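Reading time: 6 minutes

On the Keeping of Household Records

It has been the practice of this household since the purchase of the property at Retley to retain all accounts, receipts, warranties and correspondence for a fixed period, and to review the whole of the holding once a year in November. The most recent review took longer than any before it. A number of readers have written to enquire how the records are arranged, and the present entry is intended to set the matter out in full so that it may be referred to in future. 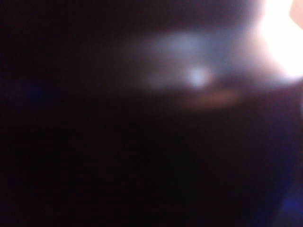
Posted by G. Stoyanova
2007-06-10
Filed under Household Administration

The first principle is that a record should be kept where it was first looked for. This was arrived at after several years of the opposite policy, under which each paper was assigned to the heading that best described it. The water rates were filed under Rates. The plumber's invoice was filed under Trades. The letter from the water authority concerning the meter was filed under Correspondence, and when the meter was disputed the following winter all three had to be found separately. Under the present arrangement everything concerning water is in the one folder, including the plumber, and the folder is labelled Water.

The same treatment has been extended to the car, the roof, the dog and the neighbour's fence. The fence folder is the thickest of these. It contains two surveys, a quotation for treated pine, a second quotation for Colorbond, and a quantity of handwritten notes passed over the fence itself, most of which were not dated at the time and have since been placed in a probable order.

The second principle concerns retention. Tax papers are held for the period advised by our accountant and then for one year more. Warranties are held until the article has left the house. Instruction booklets are held on the same terms, with the exception of the booklet for the Gito bread maker, which was retained after the machine was given away in view of the recipe for fruit loaf on the inside back cover. Bank statements are held for seven years. Greeting cards fall outside this policy and are the subject of continuing discussion.

At the last review the holding stood at 2628 separate papers. This figure was obtained by hand over two evenings and includes envelopes where the envelope bore a postmark of some relevance. Of the total, 227 were found to be duplicates, chiefly photocopies made for a mortgage application that was subsequently withdrawn. These were removed first. A further 174 were receipts printed on thermal paper and no longer legible. It is recommended that any receipt of this type be photocopied within the month of purchase, and that the original be stapled behind the copy. Sticky tape should not be applied across the printing, as it was found to have darkened or erased the text in every case where it had been used.

Some remarks on equipment may be of use. The household has at various times employed a concertina file, a two-drawer cabinet, a set of lever arch folders and a system sold under the name Flukine, in which each document is given a coloured tab corresponding to an index card. The Flukine system was purchased at the newsagent's closing sale and was maintained for eighteen months. Its difficulty lay in the index, which had to be consulted before anything could be filed and again before anything could be found. The card box went missing during the painting of the hallway and was later located in the linen press, by which time the tabs had ceased to correspond to anything. The tabs themselves are of good quality and remain in use as bookmarks.

The two-drawer cabinet has proved the most satisfactory. It was acquired second-hand and has no key. The upper drawer holds current folders and the lower drawer holds closed ones, and a folder is moved down when nothing has been added to it for a full year. Suspension files are preferred to manila folders standing loose, which slump. Labels are written in pencil, and the date on which the folder was opened is entered on the inside of the cover.

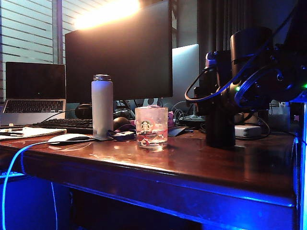 The study at Retley.

It has been put to the author more than once that the whole of this material might now be scanned and the originals disposed of. The proposal was given serious consideration in the course of the last review and a trial was conducted on the insurance folder. The folder contained 38 papers, and the scanning occupied the better part of a wet afternoon. Several sheets were of foolscap length and had to be done in two parts. The resulting files were named by the software in the order of their creation, and each had then to be renamed with the date and the subject before any one of them could be told from the rest. When the policy number was required in the following week, it was the paper folder that was opened.

This should not be taken as an argument against the practice generally. For photographs, and for letters whose condition is poor, a scanned copy is a sensible precaution, and the household now keeps two such copies on disc, one of them at a relative's house in town. Electricity accounts have been received by email for the past year and are printed on arrival. This is acknowledged to be a compromise. It was adopted after an account was overlooked for six weeks and a reminder fee imposed, a fee which was later waived on application in writing. Both the application and the reply are in the Electricity folder.

The matter of disposal remains. Papers bearing an account number or a signature are shredded, and the shreddings are added to the compost in alternating layers with lawn clippings. Glossy stock and window envelopes are excluded. It had been hoped that the shreddings would serve as bedding for the hens, but they packed down in damp weather and were discontinued in favour of straw. Papers bearing no personal particulars are placed in the recycling, with staples left in, on the advice of the council.

A final word on the annual review itself. It is best undertaken over several days, with one folder completed and returned to its drawer before the next is opened. The dining table should not be used if guests are expected within the week. A notebook should be kept at hand for queries arising, such as a warranty with no corresponding appliance, and the queries should be settled before the next review and not carried forward. Three queries are outstanding from the last occasion. One concerns a key deposit of twenty dollars paid to a caravan park in Gippsland, for which a receipt is held but no refund has been recorded. The park has changed hands and enquiries are proceeding.

A further entry will deal with the storage of seed packets.

4 comments

tankwater_mum
We have a fence folder too. Ours goes back to the previous owners, who left it in the shed. Very handy when the surveyor came.

Bruny Bill
What do you do with rego papers once the car's been sold? I've got every one back to the Kingswood and my wife would like the cupboard back.

G. Stoyanova
In reply to the above: one year following the transfer, after which they may be shredded. The notice of disposal should be retained for longer.

paperclip
Would you consider posting the fruit loaf recipe? I had the same bread maker and threw the booklet out with the box.

Shared 11 times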